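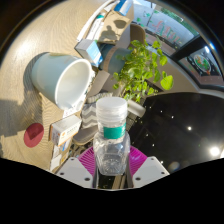
Sun on the table already, bottle out, nothing planned past lunch.

Village café or the long walk? Taking my mum out in February
Posted in: Days Out and Short Trips

marrowfat_jean
Hello all, hope everyone is keeping well. I've been a reader of this board for ages and only post when I'm stuck, so please bear with me while I ramble a bit. My mum is coming to stay with us in Candley on 5th February and she's with us for 6 nights. She's 81, sharp as anything, but her knees aren't what they were and she won't admit it until we're halfway up something. Last time I filled every single day (garden centre, the cathedral, my cousin's new kitchen, you name it) and by the end we were both worn out and a tiny bit snappy with each other.

This time I'd like to do very little and do it nicely. My husband thinks she'll be bored stiff. I think a slow morning somewhere with a window and a decent drink is a day out in itself. Who's right?

tidewrack
Your husband, sorry! My dad would sit and look at his watch. What worked for us was one proper thing every morning and then home. The lake path at Hindeck is flat the whole way and there are benches, and if you go clockwise you get the wind behind you on the open stretch. Parking was £3 when we went last April and the machine only took coins, so have a rummage in the glovebox before you set off.

marrowfat_jean
Oh, I do like the sound of benches. How long does it take, going at the pace of somebody who stops to talk to every dog?

tidewrack
An hour and a half with dogs. There's a short cut back by the boathouse if she's had enough.

Gerardo Bautista
I'm going to disagree with tidewrack, kindly meant. I did the "one proper thing" plan with my aunt and the proper thing grew. It always does. You drive out, you have to find the loo, then it's lunchtime and everywhere is full, and your quiet morning has turned into a whole day on your feet. Now we pick a café first and let the rest hang off it. We like Iglesias, the one by the old post office, because they never hurry you and they'll bring things over if you're not up to queuing. She has her something cold and I have a coffee, and we usually stay until the sun has gone round the corner.

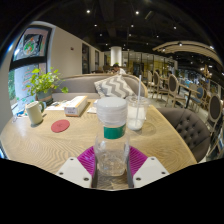
A round table, a tall straw and no hurry at all.

If your mum likes a bit of company, go before eleven, when the regulars are in. If she'd sooner have you to herself, go after two. The 210 bus stops across the road, so you could leave the car at home altogether and have a look at the countryside on the way.

pennywhistle
Is that the 210 or the 163? They moved some of the stops in the autumn and I got caught out.

Gerardo Bautista
The 210. The 163 goes round by Jaltel now and it takes for ever, though the view over the valley is lovely if you've got a book and a flask and don't mind the bends.

marrowfat_jean
You've all been so kind. I read the whole lot out to my husband over tea and he's sticking to his guns, so we've struck a bargain: two mornings at the lake, weather allowing, and the others wherever there's a comfy chair. I rang Mum to tell her and she said, "Well, I hope somebody's going to let me pay for something," so that's one argument I can look forward to — probably at the till, with a queue behind us.

I do still wonder about the sitting days, mind. Do people take a pack of cards, or the crossword? Or is it better just to let the talk come along by itself?
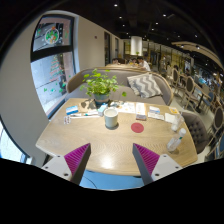
Take the cards, says pennywhistle, and don't get them out unless it goes quiet. My gran told me more about her girlhood over one long pot of tea than in all the years of Sunday dinners before it, and I'd have missed the lot if I'd been dealing rummy. She got going on the dance hall and there was no stopping her!

tidewrack
All right, I'll give you that one. I still say wrap up warm and do the lake first, though. The talk comes easier after a bit of air, and the cake tastes better.

marrowfat_jean
Cards in the handbag, then, and coins in the glovebox. Does anyone know if the boathouse short cut gets muddy? She'll want to wear her good shoes.

tidewrack
It does by the gate. Bring her wellies and put the good shoes in the boot for afterwards.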